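Sernlow 451 is a penetrating sealer for granite and other speckled stone countertops. Water-based, low odor, supplied in 28 oz bottles.

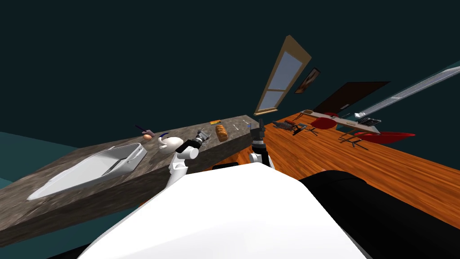

*Gray speckled counter with white sink basin.*

## Coverage and cure

One bottle covers more than 10 square feet of dense stone. Porous stone takes up more – test a corner first.
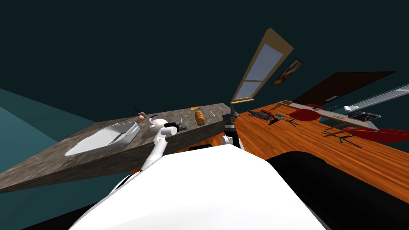
Sernlow 451 cures without a surface film. Wipe off excess within 3 minutes. On a gray granite top next to an orange wooden floor, mask the boards along the counter edge – the sealer can leave marks on bare wood.

Reseal each June, or when water no longer beads.
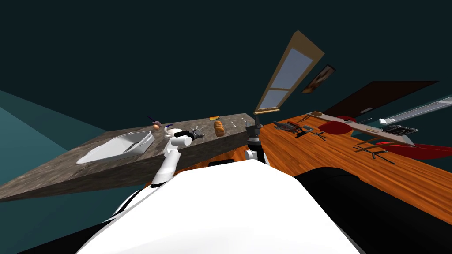
## Ordering

Sold singly or by the case through Plutard.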